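Bimanual packing software: progress report to the Flendent fund
Reporting period: January to 16th April 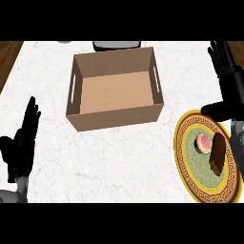 Work in this period has been on the control and planning software for two-armed packing of small, easily damaged goods. The first stage, completed before January, gave us a working simulator and a basic motion planner. The second stage, reported here, covers the task planner, the grasp selection module and the tools for replaying and scoring runs. Spending is in line with the agreed budget and no change to the end date is requested.

1. Task planner

The planner takes a short written goal, such as moving all food items from a plate to a box, and breaks it into steps for each arm. In the first version the two arms took strict turns. This was safe but slow, and it could not deal with goals in which one hand has to steady something while the other works. The current version holds a separate step list for each arm and a small table of constraints between them. A step may start only when its constraints are met.

The main difficulty has been deadlock. With both arms waiting on each other, the old code simply ran until the time limit. We now check the constraint table for loops before a plan is released, and again whenever a step is replanned. The check is cheap and has been left on in all builds. One kind of deadlock is still missed: where both plans are valid on paper but each arm's resting pose blocks the other's approach. A fix is in hand and is described under section 5.

2. Grasp selection

The grasp module proposes hand poses for an object and ranks them. Up to January the ranking used shape alone, which favoured grasps near the centre of mass whatever the object was made of. For soft bakery items this produced high contact forces. A per-object force limit has been added, together with a penalty for any finger placed on a surface marked as delicate, such as icing.

Long thin items remain harder than round ones. A bar lying flat on a plate leaves very little room for a fingertip beneath it, and the planner often chooses to pinch across the narrow sides. The pinch holds well if the bar is clear of its neighbours. When another item is close by, the thumb path tends to clip it. We have added a swept-volume test for the thumb, with a margin that can be set for each scene.

The rims of plates caused a separate problem. The collision model treated each plate as a flat disc, so approaches which passed low over the rim were accepted when they should have been refused. Plates now use a proper dished mesh. Older logs made with the disc model have been marked and are left out of the results below.

3. Perception

In simulation the planner can be given exact object poses, and this is how most planner tests are run. A second mode uses only the rendered camera views and passes them through the same detector that is intended for the physical cell at Betholm. The two modes share one interface, so a planner test can be repeated in either without code changes.

The detector is weakest on partly hidden objects, above all when a hand passes over them. Earlier code dropped an object from the world model as soon as it was lost from view, and the planner then behaved as if the space were free. Objects now persist with a growing position error until they are seen again or the space is confirmed clear. Pale worktops with a strong pattern also gave false edges. Retraining with varied surface textures has reduced these, though it has not removed them.

4. Results

The test set has 400 scene layouts. Each is run once with exact poses and once with camera poses. A run passes if every listed item is in the box, no force limit has been broken and neither arm has touched the other.

With exact poses, 36 layouts fail. Of these, 18 are thumb collisions of the kind described in section 2, and 11 are resting-pose deadlocks. The rest have mixed causes and are being worked through by hand. Camera-pose runs fail more often, but we do not give a figure in this report. The scoring tool was found to be counting some repeated grasps as passes, and the full set is being run again – the corrected table will be sent separately.

5. Tooling and next steps

The replay tool, named Mivcombe in the repository, is now used by all staff on the project. It loads a log, steps through both arms' plans side by side and shows which constraint was holding a step at any moment. Logs from before the January change of format can be read after conversion. The converter does not carry over contact forces.

Work planned for the next period:

Add resting poses to the constraint table, so that an arm can be asked to move aside.
Finish the corrected camera-pose results and issue the table.
Move the controller to the Buthelezi real-time layer and measure the delay between command and joint motion.
Begin trials on the Betholm cell at reduced speed, with rigid test pieces in place of food.

The main risk is the controller move. The present controller assumes that both arms share a clock, and on the physical cell they do not. Small offsets matter little for independent motion but will matter when both hands hold the same object. If the delay cannot be kept steady, joint holding will be put back to the final stage and the Betholm trials will cover one-handed transfers only. We would ask for the fund's view on that order of work before the trials are booked.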